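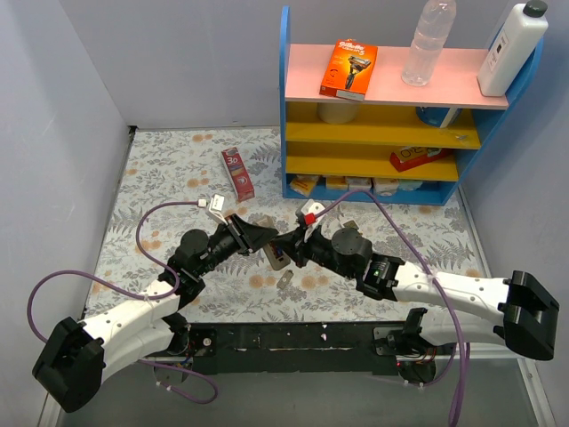
Figure 3. The two-arm cell with the grippers close together over a handheld device. The purple wrist cables are held to the arms with small ties.

4.2 Loss of the wrist signal during two-arm handling

The most serious fault recorded in the study was a brief loss of signal from one wrist module while both arms were working close together. The task was the cover-removal task of Section 3, in which one gripper steadies a small handheld device and the other works on its cover. Both grippers must stay within a short distance of each other for most of the task, and the wrist joints turn further than in any of the shelf tasks. Of the 1375 trials run in the Andcombe cell, 69 were stopped early for this reason. No other fault led to as many stops.

The fault was first taken for a software problem. The Ploten controller reported a late message from the wrist, held the last known value, and went on with the motion. In most cases the signal came back before the time limit was reached, and the log showed only a warning. Our first response was to raise the time limit. This was a mistake. It lowered the number of stops but left the arm moving on old data for longer, and on October 29, 2023, the right gripper closed while the left gripper was still in its path. The two fingertips met and the right arm continued to push until the current limit on the elbow motor was reached. No person was inside the marked area. One fingertip was bent and had to be replaced.

Work in the cell was stopped the same day. The review, led by Fatima Hendricks, compared the warning times with the recorded joint angles. The warnings were not spread evenly over the task. Nearly all of them fell in the part where the wrist was turned inward and the forearm was low, and very few occurred while the arm was reaching toward the shelf. A software delay would not be expected to follow the pose of the arm in this way.

The wrist cable was then checked by hand with the motors off. Each wrist module is served by a purple cable that runs outside the arm, as shown in Figure 3. The cable is long enough for the full reach of the arm, but the tie nearest the wrist had been set too tight on the right arm. When the wrist turned inward, the slack stayed on the far side of the tie and the load was taken by the connector. Moving the connector by hand was enough to bring back the warning. The left arm, where the same tie had been left looser, did not show the fault in this test.

Three changes were made before trials began again in November. The tie was moved back along the link, and the free length between it and the connector was set with the wrist at its inward limit. The time limit was returned to its first value, and a late message now stops both arms - not only the arm that reported it. Finally, the Plusgate safety layer was given a minimum distance between fingertips, below which closing speed is reduced. This last change makes the task slower, and the times given in Section 5 include it.

Trials stopped by the fault are counted as failures in all tables. Vũ, the planner used for the shelf tasks, was not running in any of these trials, and its results are not affected. We have not tested how the connector holds up over a longer period. The damage to it may have begun well before the first warning, and the logs kept at that time do not allow us to say when. Connector wear is now checked by hand at the start of each block of trials, with the wrist turned to both limits and the motors off.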